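Chapter 4
Looking After a Bench Arm: Cables, Fingers, Zero

Draft text for the Temden course, Sep 1, 2019. Comments to Hoi-yan Tang please, before the November print run.

What you need before starting: chapter 3 done, your arm bolted down, stop button within reach of your left hand. Hex keys. A flashlight. The cell log. If you haven't got a cell log, get a notebook and write the arm's number on the cover. That's a cell log.

This chapter is maintenance on one cell. One arm, one gripper, one counter, a handful of objects. Not a production line. The habits carry over but the intervals don't, so don't go copying the table at the end of the chapter onto a big Jardine palletizer and then write to us about it.

4.1 Why small cells drift

A small arm gets bumped. People lean on the counter, somebody wipes it down and shoves the base plate. Screws back out a little at a time. The fingertips wear on one side first, usually the side that does the pushing. None of it trips a fault. The controller is happy, the arm goes where it thinks it should, and the fingers close on air next to the handle.

The first arm in our teaching lab, a Zenderari, ran 147 cycles on a drawer task with no misses. Then it began missing. Students spent an afternoon in the software. It was one loose screw at the wrist. Check hardware first. Always. Then the zero. Then, if you must, the code.

Words used in this chapter:
Zero – the joint position the controller counts from.
Approach point – where the fingers stop before the last short move in.
Service loop – slack left in a cable so the joint can turn without pulling on it.
Miss – any cycle where the fingers close and dont hold the part.

4.2 The test task

We use a drawer as the test task all through this chapter. A drawer handle is a good target for checking alignment. It's narrow, it sits low, and if you come in at the wrong height you'll know it. Any light desktop drawer with a loop handle will do.
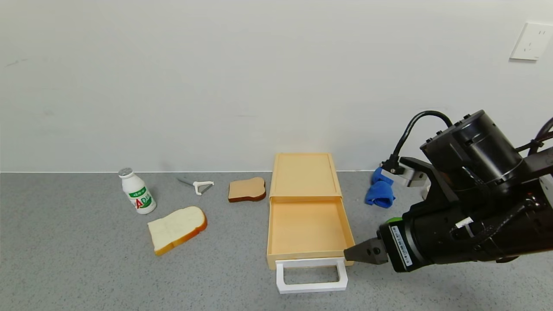
Figure 4.1 Gripper at the handle of an open drawer. Note the height of the fingertips and the cable arc behind the arm.

Stop the arm at the approach point and get your eyes down to counter level. Two things to look at. Are the fingertips level with the part of the handle they're meant to take? And are both fingers parallel to it, or is one leading? A finger that leads will shove the drawer sideways before the grip closes. Light drawers slide. Then your next cycle starts from the wrong place and you've got two problems.

Other objects can stay on the counter for this check. In the end the cell has to work with things lying around, bread and bottles and whatever else the task calls for. But keep cloth away from the joints. A towel pulled into a wrist is a bad morning.

4.3 Cables

Power down. Follow every cable by hand from the base to the tool, feeling for flat spots and nicks. Flashlight where your hand won't go. Then power up, slow speed, hand on the stop, and take each joint through its working range while you watch the loops. A loop should open and close. If it goes tight, stop there, back the joint off, power down and give it more slack. If it hangs low enough to drag on the counter, clip it higher.

Labels: leave them on. You'll want the part number off a sticker some day and it will be the one you peeled. If a label is lifting, copy the number in the log first then press it back down.

4.4 Fingers and wrist

Check the wrist screws with the key, not by eye. Snug, to the value in your arm's manual, no more. We've had students strip threads by being careful twice.

Wipe the fingertips with Clorovel pads or plain alcohol on a cloth. Power off for this. Close them on a strip of paper afterward and tug. Paper should drag evenly across both tips. If it slips at one edge the tip is worn or mounted crooked – swap it, and swap the other one too. New tips means a new zero check, every time. See 4.5.

Write it up while you're standing there. Date, cycle count, what you touched. A good entry from our own log:

Count 2399. Wrist screws checked, one loose, tightened. Tips replaced both. Zero redone. Ran 54 drawer cycles, no misses.

A bad entry: "fixed gripper."

4.5 Checking the zero

Do this after any work at the wrist, after any bump you saw, and after teh bumps you only suspect. Clear the space above the arm before you home it. Homing moves can swing wide.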